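April 2025

Kiln opened at Tumport this morning. I had promised myself I would wait until it dropped below 80 degrees, and I cracked the lid at 102, so let the record show I have the patience of a toddler at a birthday party.

Top shelf fine. Two tea bowls in the ash glaze came out the colour of wet bark, and I was insufferable for the better part of an hour. Bottom shelf, less said. The tall Hakala jar has slumped to the left like a man listening at a door. Encarnación Lorente looked it over and said it had character. She says that about her car.

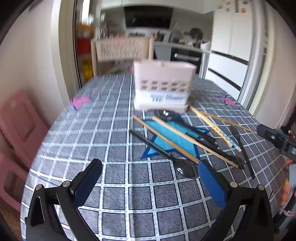

Why did the jar lean when the bowls stood up straight? The wall was thinner on one side below the shoulder, and it softened there first at the top of the firing.

I knew it when I threw it, too. I felt the thin spot go past my finger and kept pulling.

Demetrio Vallejo has offered 300 dollars for the better bowl, for the front room at Plalto. I had 700 in mind for the pair. He says nobody buys bowls in pairs. I have seen his kitchen and he owns one fork, so I'm not taking his advice on sets.

Must order more feldspar. Must also scrape the bottom shelf, where the glaze ran and took a favourite kiln prop with it. Grey sludge all over my good apron.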